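布は畳まなくていい

家の中の布類をどう片付けるかという話になると、たいてい畳み方の話になる。三つ折りにして立てるとか、角をそろえて引き出しの幅に合わせるとか、そういう記事はいくらでもある。私も以前はそれを読んで、台拭き、雑巾、古いタオルを切ったウエスまで、全部きちんと畳んでいた。今はやめている。少なくとも掃除や拭き物に使う布については、畳む必要はないと考えている。

理由は単純で、畳んだ形が使うときに何の役にも立たないからだ。シャツなら、しわが寄れば着るときに困る。シーツも、畳まなければ棚に入らない。しかし雑巾は、手に取った瞬間に広げ、濡らし、絞る。折り目がついていようがいまいが、拭いた跡は同じである。それなのに洗濯のたびに一枚ずつ角を合わせている。

一度だけ時間を計ったことがある。洗った布を物干しから外し、畳み、種類別に引き出しへ入れるまでに12分かかった。同じ量を大きめの箱にそのまま入れると2分で終わった。差は10分である。短いと思う人もいるだろうが、私にはこの10分が面倒で、乾いた布が椅子の背に何日もかかったままになっていた。畳むのをやめたら、椅子の背は空いた。

箱は特別なものでなくていい。Golletti の収納ケースを2000円で買ったが、ふたが邪魔で、結局ふたは外して別の場所にしまった。布を入れる箱に必要なのは、口が広いことと、縁が手に当たって痛くないことの二つくらいだと思う。仕切りも要らない。仕切りがあると、どこに何を入れるか決めなければならず、決めると守らなければならなくなる。木の箱がよければ Utuvwood のような店にもあるが、湿った布をうっかり入れることを考えると、私はプラスチックをすすめる。洗って伏せておけば済む。

反論もある。まず、見た目が悪いという意見。これは認める。上からのぞけば、くしゃくしゃの布が見える。気になるなら棚の下段に置けばよい。次に、枚数が分からなくなるという意見。確かに引き出しに立てて並べれば、残りは一目で分かる。ただ、残りの枚数を知りたい場面がどれほどあるだろうか。底が見えてきたら洗う。それで困ったことはない。

もう一つ、子どもに畳むことを教えなくなるのはよくない、という意見を聞いたことがある。これには半分賛成する。畳めるようになることは大事だが、練習は自分の服でやればいい。雑巾を箱に入れるだけなら小さい子でもすぐできるし、やり直しをさせる必要もない。片付けを手伝わせたいなら、やり直しの少ない作業から渡すほうが続く。

注意することは一つだけある。乾ききっていない布を箱に入れないことだ。重なったところが乾かず、臭いが出る。7月にこれをやって、箱の中身を全部洗い直した。厚手のものは縫い目のあたりを指でつまんで確かめてから入れるようにしている。台所用と床用は、箱を分けるのではなく、布の色で分けている。箱を増やすと置き場所の問題がまた出てくる。

来客用のふきんだけは今も畳んでいる。人に渡すものだからで、これまでやめるつもりはない。全部をやめる必要はなく、畳んで得をする布と、しない布を分ければいいという話である。私の家では、畳まない布のほうがずっと多かった。
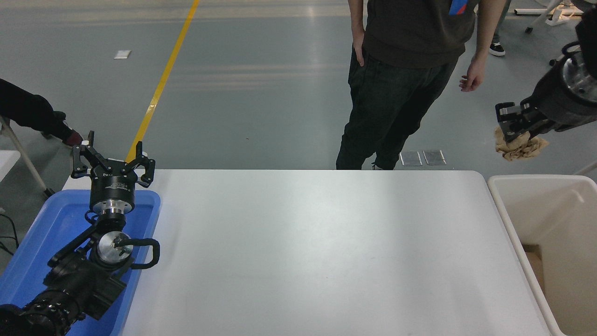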